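From: Dalal Haddadin
To: Lenville Home Sewing list
Date: 12 Jul 2018
Subject: Re: lining a bag without losing my mind

Hawi Workneh wrote:
> I have made 3 bags now from the Illovura pattern and every time the
> lining comes out baggy at the bottom. I cut it from the same pieces as
> the outside, so it ought to match. Is it me or the pattern? Also, does
> anybody line with prints, or is plain better? I have a big leafy cotton
> I'd love to use up.

Dear Hawi, and hello to everyone I haven't written to since the spring (I do read every message, I'm just slow to answer!),

It isn't you, and I don't think it's the pattern either. A lining sits inside the bag, so it has less room than the outside does, and if you cut both the same the extra has to go somewhere. Mine used to puddle at the bottom just like yours. Impi Kallio got me to take a slightly deeper seam on the lining, down both sides and across the bottom, and leave the top edge alone so it still meets the zipper tape. Start with a hair over an eighth of an inch. If your fabric is thick you may want more, and it's worth basting first and dropping it inside for a look.

As for prints, please use your leafy cotton! I love opening a plain bag and finding something wild in there. I'd only say that a large print can look chopped up in a small pouch, so lay your pattern piece on it and slide it around before you cut. Gray on pale gray is a combination I'd happily use, long leaves and all, against a plain outside. 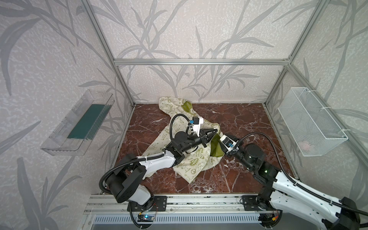 Photo: Tamer Saab

Those big sweeping shapes want a piece tall enough to let them run, so save them for a tote and put the thin branchy bits in the little things. And do check which way is up. I once lined a whole knitting bag with upside-down ferns and didn't notice until I'd closed the turning gap.

Now, zippers, because you'll ask next. I like olive on cream very much, it doesn't show every fingerprint the way a white one does. Keep the lining well back from the teeth and topstitch it down, even if the pattern says you can skip that.
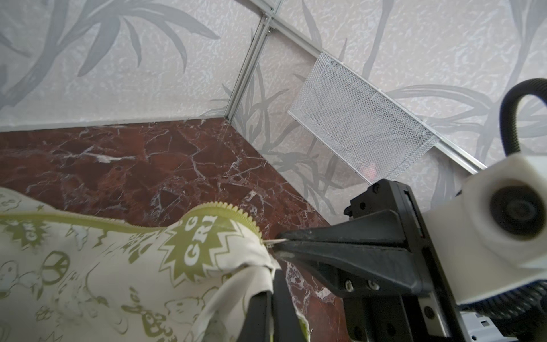
Cream pouch with an olive-green zipper, pull at the right-hand end.

Nour Farah presses the lining away from the tape before she topstitches, and hers are the neatest on this list, so I'd copy her. Leave the zipper halfway open before you sew the sides together, too. I still forget, and then I'm poking at the pull through two layers of cloth and saying things my mother wouldn't like.

If anyone has a leftover half yard of the heavier Costenik canvas in cream, I'd gladly swap for some Aoun bias tape, of which I have far too much.

Warmly,
Dalal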